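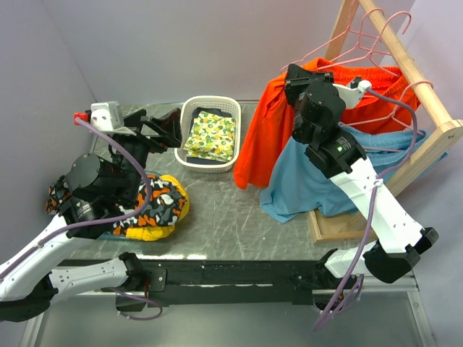 Nigatu
Product documentation, Flandent Software

Renbridge Cell Planner

Renbridge is motion planning and control software for two-arm tabletop cells that handle clothing and other soft goods. It runs on a Linux workstation next to the cell and talks to both arms over one connection. The current release is dated 3rd January and replaces the December build.

What it does

Both arms are planned together. When one gripper is over a laundry basket and the other is in among garments on a rack, the planner treats the two arms as a single system and keeps their links, motor housings and cables apart. Cables are modeled as flexible volumes. You set the slack for each one in the cell file.

Hanging garments are handled as soft obstacles. The gripper may touch them, up to a contact limit you choose, but it will not drive through them toward the rail. Hangers and rack uprights are hard obstacles at all times.

Perception

The perception module, Mivden, is included. It takes color and depth from a fixed camera and labels cloth, containers, rails and hangers. Cloth in a basket is segmented by layer where the edges are visible, so a printed piece lying on dark fabric gives two regions. Bunched garments are returned as one region with a list of grasp candidates. Busy prints such as camouflage may be split into several regions. Raise the merge setting if this happens.

Shiny or veined tabletops can leave holes in the depth image. Run the surface calibration once after installing the cell and again if the lighting changes.

Tooling

Two-fingered grippers are supported out of the box. Other end tools need a geometry file and an open/close driver.

Specifications

Arms per cell: 2
Stored cell layouts: 9
Waypoints per plan, maximum: 4000
Installer size: 366 MB
Interfaces: Python, C++, command line

Licensing

One license covers one cell. Simulation seats are free with each license. Cell files from the December build open without conversion, but the cable settings have to be entered again.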